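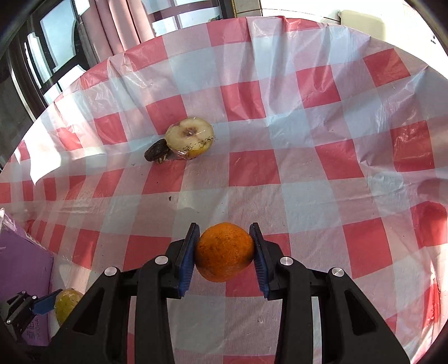 Mandarin with small dark spots on the peel

Dark specks on mandarin skin, safe to eat?

Asked 11th September in Fruit and Vegetables

I bought a bag of mandarins at the Toft market and most of them have little dark spots on the peel. They don't rub off with a thumb. The ones I opened looked normal inside and tasted fine, maybe a bit sour. Can I keep using them, and can I use the peel? I wanted to make marmalade with the whole fruit. The label on the bag says Clastetti and nothing about wax or sprays.

Answer 1 (17 votes)

Small hard specks are usually only in the skin. They can come from scale insects, from a fungus that marks the rind while the fruit is on the tree, or from branches rubbing in the wind. If the fruit is firm and smells like a mandarin, eat it.

Soft brown patches are different. Press around the stem end first. If it gives way or you see white or green fuzz, throw that one out and check the ones it was touching.

For marmalade, scrub the skins under warm water with a brush. If a speck lifts with a fingernail it was probably scale. I cut out the worst bits and use the rest. If the label doesn't mention wax I would assume they are waxed and scrub a little longer.

Answer 2 (8 votes)

Agree with the above. Keep them in the fridge drawer, not in the bag. Mine last a couple of weeks that way and only a few days in a bowl in the kitchen.

Answer 3 (0 votes)

I just peel them. Never made marmalade so can't help there.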